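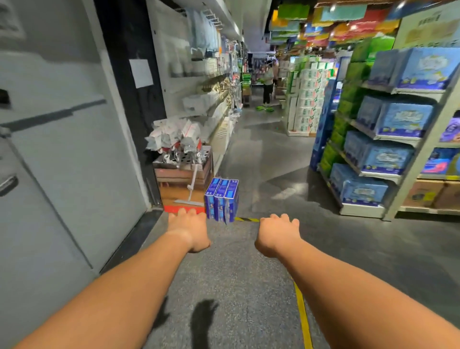 **Pamia store finishes aisle reset in household goods**

The Pamia supermarket in Cabrera has completed a reset of its household goods section, store operations lead Velimir Petkov said in April. The work covered one aisle and the pegboard wall that runs toward the back of the store, where cups, containers and small utensils hang in rows.

The section now carries 380 product lines, down from 600. Most of the cuts came from duplicate sizes of storage containers. A further 113 lines moved from flat shelves to hooks, which the store restocks from the front.

Floor markings were part of the same job. A thin yellow line runs along the aisle, a strip of yellow-and-black hazard tape crosses it, and a red strip marks the base of a display area. Petkov said stock cages are to stay off the marked lines during opening hours. The floor itself, a mottled grey surface, was left as it was.

Bagged goods at the front of the display are still sold from a slatted wooden crate. Stojan Zupan of Fireck, the contractor on the project, said a metal bin was considered and dropped — the crate fits the existing footprint and can be shifted by two people.

Fireck worked at night over 2 weeks. Price labels for the hanging stock will be replaced in a second phase, for which the store has not set a start date.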